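I finally got round to oiling the boards and worktops in January, and I've picked up a few habits that save a lot of grief.

Start with a proper wash in warm water and a drop of washing-up liquid, both sides, then stand the board on its edge overnight. Never flat on the drainer! Mine cupped like a saucer when I did that (it was the big one from Economou, too, and I could have cried).

Once it's dry, go over it with 200 grit paper, always along the grain. Wipe off the dust, pour on a little food-safe mineral oil and rub it in with an old T-shirt – more than you think on the end grain, which drinks it up.

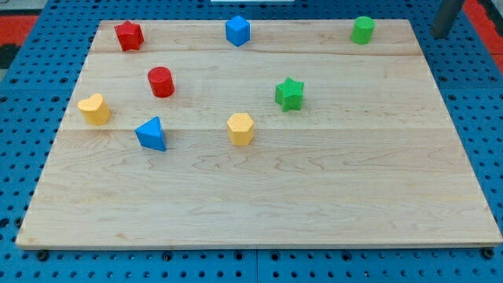

How long should the oil sit before you wipe it off? Leave it for around 6 hours, then buff away anything still shiny with a clean cloth.

Olive oil is tempting when the bottle's right there, but it goes sticky and starts to smell. For onion whiffs I use coarse salt and half a lemon, scrubbed in and rinsed straight off.

Oily rags can heat up by themselves if it's linseed or tung you're using, so lay them out flat outdoors to dry before they go in the bin.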